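Recording demonstrations for a pick task: how we do it on the Satau bench
Written by Izzati Ngau
Last change: April

This page is for people who will record their first set of demonstrations with the two-finger gripper and the wrist camera. I assume the arm is already calibrated and you can move it by hand with the leader handle. If not, read the Godetti setup page before this one.

Before you start

Wipe the table and take away everything that is not part of the task. Turn on the ceiling lights and close the blinds. In my first set I left the blinds open, and the episodes from the afternoon looked so different from the morning ones that I had to record them again.

Create a new session in Zonusach and write the task sentence. Keep it short and use the same words in every episode, for example "pick up the bottle". Do not write "grab" one time and "take" the next time. If you want different wordings, add them later in the label file.

Step 1. Place the object

Put the object in a new position for each episode. Use the whole area the arm can reach, also the far corners. Change the angle too: standing, lying, label up, label down. People like to put the object in the middle, and then the policy learns only the middle.

It is fine if the object is only partly in the wrist view at the start. We even want this in a part of the episodes, so that the policy learns to move toward an object it sees only at the border.

Step 2. Go to the start pose

Open the gripper fully and bring the arm to the start pose. Look at the wrist view on the monitor, not at the arm. Both fingertips must be visible, with free table between them.
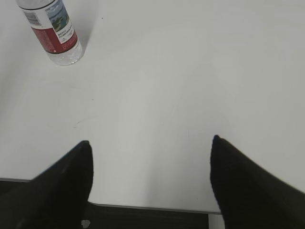
Wrist view with the gripper open and the bottle at the upper left, out of reach of the fingers.

If one finger is missing from the view, the camera mount has moved. Stop and tighten it. Small marks on the table are no problem, but do not put tape there to remember positions. The policy can learn the tape.

Step 3. Record

Press the pedal, wait one second, then move. Go to the object in one calm motion, close the fingers, lift, and hold for two seconds. Press the pedal again. A normal episode takes 6 seconds or a little more. If you hesitate for a long time in the air, delete the episode and repeat it — the pauses are learned as well.

A small correction near the object is good and you should keep it. A dropped object is a failed episode. Mark it with F and do not delete it, we use these for the success detector.

Step 4. Check

After every 32 episodes, stop and play them back at double speed. Check that the wrist video and the joint data start together. For one object we collect 560 episodes, and the full Latuheru set has nearly 4,000, so an error found late costs much work.

When the check is finished, upload the session and write your name and the object in the log.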